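Review: the Cimis hand-held gripper kit, tried at the Jemport open day

Jemport held its open day on 20th April, and the main thing on offer was a turn with the Cimis kit. I had read the product sheet and wanted to know how the grippers feel after more than five minutes. I signed up for two slots and got both.

The kit is a pair of grippers you hold in your hands, plus the software that turns your movements into training data for a robot arm. You do the job yourself and the arm learns from the recording. The price on the day was 2000 for the pair, with the software license at 400 a year on top.

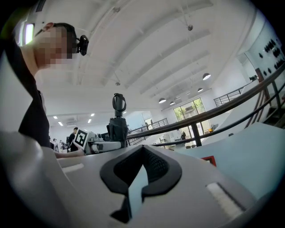 Grip is the strong point of this kit. I picked up small things and soft things and dropped very little. The jaws have a dark, mesh-like inner face, and they held without much squeezing. The handle stands upright from the body with a black loop-shaped strap over it, and I would have liked more room inside the strap for a large hand. The square marker card at the end of the body is easy to bump when you set the gripper down on a table. I did it twice.

Setup was quick. The demonstrator ran a calibration, had me wave both hands slowly, and we were recording. My first slot gave 28 usable takes. The software threw out a few where I had moved too fast, and it told me so right away — a good feature, and one the older Bekulwood kit lacks. 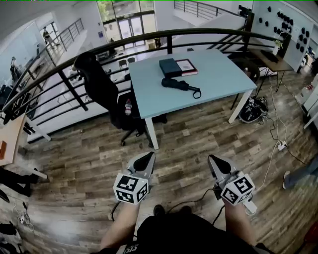 Witkowska
Workshop reviewer

The second slot was two-handed work, and this is where I have complaints. Cables run from the gear, and on a floor that already has power strips and other leads on it you have to watch your feet. A folded umbrella is a fair test object, with its bunched canopy and a wrist strap that gives you something to catch. A flat box is harder. The tapered finger pads need an edge to get under, and on a smooth tabletop there isn't much of one.

My wrists were tired by the end. The product sheet lists 134 minutes as a normal session, and I would plan on half that with breaks.

Worth buying if you already have an arm to train. If you don't, try a loan first. Jemport plans another open day in August and is taking names at the front desk.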